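Part 4: Sorting the Noodles

Okay, bins are washed, table is wiped, and now we get to the fun part! I wrote this section for anybody setting up a Gresari snack shelf at home or in a break room (mine started in my kitchen and sort of spread).

1. Dump all your noodle packets out on the table. Yes, all of them, even the ones hiding behind the cereal.

2. Turn every packet face up so you can read the flavor. Shiny wrappers catch the light, so tilt them a bit if you have to. Beef goes with beef, and anything with FIRE on the label gets its own pile. 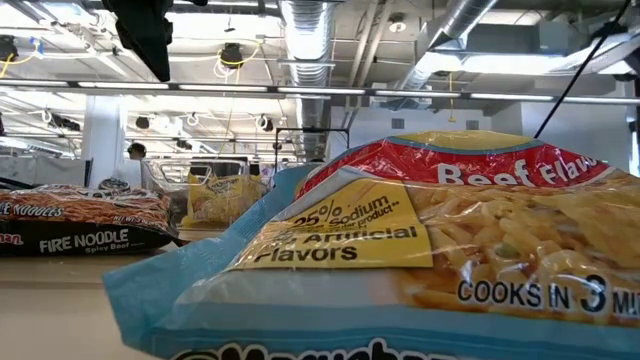
I keep the spicy ones apart because Sobia Lashari grabbed one by mistake last December and I still hear about it!

3. Check the cooking time while you've got the packet in your hand. Quick ones go up front, slow ones go in back.

Note: if someone in the house watches their salt, read the small print too. Packets from the same brand can be pretty different, and I like to put a dot of marker on the lower ones.

4. Line up your clear bins one behind the other and drop a tag in each. Then start filling, one packet at a time, leaning them on the side wall so they don't slide flat.
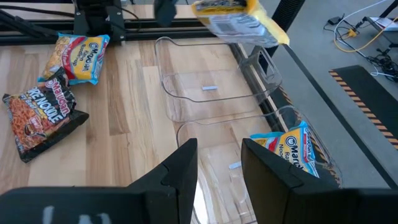 Fig. 2. Two clear bins with tags in, one Maruchan packet placed, more still on the table.

CAUTION: Don't cram the bins! Dried noodles crush easily, and you'll end up with a bag of crumbs (still tasty, but you'll need a spoon).

5. Lift each bin by one end and slide it onto the shelf, handle facing you. I top mine up on Friday, right after shopping.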